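Forby handheld gripper kit – worth 695?
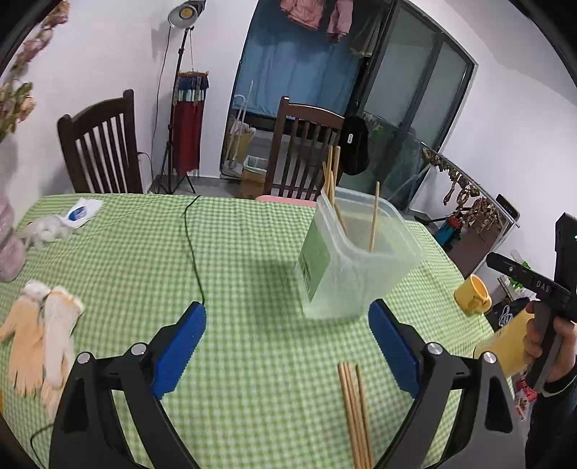 ridgeback_tom
so I've had the Forby kit on loan since June and have to decide by the end of the month if we keep it. 695 for the pair of arms, pads, cable and the software license. Been doing chopsticks into a tub at the dining table, over and over. Pads are the blue ribbed ones. Anyone here paid full price? Anyone regret it?

mossplate
Paid full price, no regrets. Pads grip thin stuff way better than the smooth ones Ekanayake ships. Chopsticks are kind of a mean test tho, try spoons first

ridgeback_tom
spoons were fine. Chopsticks lying flat on cloth is where I lose it – pads push the cloth up and the stick rolls. Get maybe half.

k_dunmore
That's the tablecloth. Take it off.

ridgeback_tom
don't want to, real tables have cloths. whole point for me is data from a normal house

k_dunmore
Sure but then you're reviewing your tablecloth and blaming the kit. Do 17 runs bare, 17 with cloth, post both. Otherwise this is just vibes

wirenut88
disagree. if it can't do a gingham tablecloth it can't do anybody's kitchen. Mine went back for exactly that. Got the Iltier for 435 and its fine. Not as nice in the hand, joints a bit stiff, but the tips are narrower so they get under things

mossplate
Iltier support took 2 weeks to answer me about a dead sensor. Just saying

wirenut88
mine answered same day ¯\_(ツ)_/¯

ridgeback_tom
how's the Iltier on cables? I keep snagging things. Had a lead get caught in a linkage tonight around 9 and had to stop and restart the whole recording

wirenut88
cable exits at the back of the handle so its ok. you still have to clear your table, no kit fixes that

pad_thief
Forby sells a narrow pad set seperately btw. Not on the main page, you have to email. I swapped mine and flat pickup got a lot better, lost some grip on mugs

ridgeback_tom
oh nice, didn't know. Price?

pad_thief
they threw mine in, I complained a lot

k_dunmore
So it's 695 plus pads they should of included in the first place. Great value

mossplate
you say that about every kit on this board

k_dunmore
I liked the Ernen

mossplate
the Ernen they quit making, yes

ridgeback_tom
ok update. Emailed Forby about the narrow pads, no reply yet. Did a bare table session this morning, k_dunmore was partly right, flat pickup is better. Still drops the second stick when two are touching, cloth or no cloth. Leaning toward keeping it if they send the pads for free, otherwise it goes back and I try the Iltier.

wirenut88
if you do send it back take the calibration sheet out of the box and scan it. they want it returned and you'll need the numbers for your old recordings

ridgeback_tom
good call, thx. will post when I hear from them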